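I have never bought a matching set of anything, and I'm starting to think it's too late to begin. My cupboard at home in Kilden holds china from two grandmothers, a gravy boat with no saucer and, on the top shelf, the plastic plates we used to take camping. I moved those down within reach in August and they've been in use every day from then on.

It began with toast (most things in my house do). The good plates were all in the sink, so out came the plastic, and I found I rather liked it! My toast looked cheerful. So did a boiled egg, and even the sad end of a cheese.
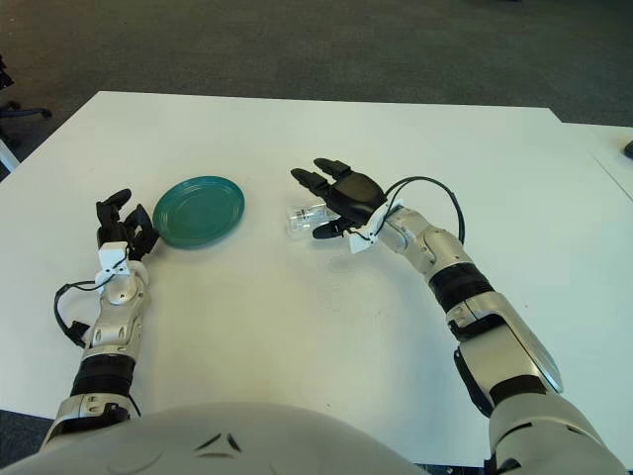
STRAND, 3/29/24

A teal plate on a white table is my idea of a good start to lunch. It's a colour that can't decide between green and blue, and I love it for that. Shallow, round, with a raised rim to stop the peas getting away – what more do you want from a plate?

I went looking for more of them at Muvach, the homeware shop by the harbour, and came out with 4 in mustard from a maker called Skedier, plus a jug I had no need of. They stack beautifully. I dropped one on the kitchen tiles within 12 minutes of getting home and it bounced under the cooker, where it stayed until after supper.

The china has gone up to the top shelf now, gravy boat and all. It can come down at Christmas, if I can find the steps.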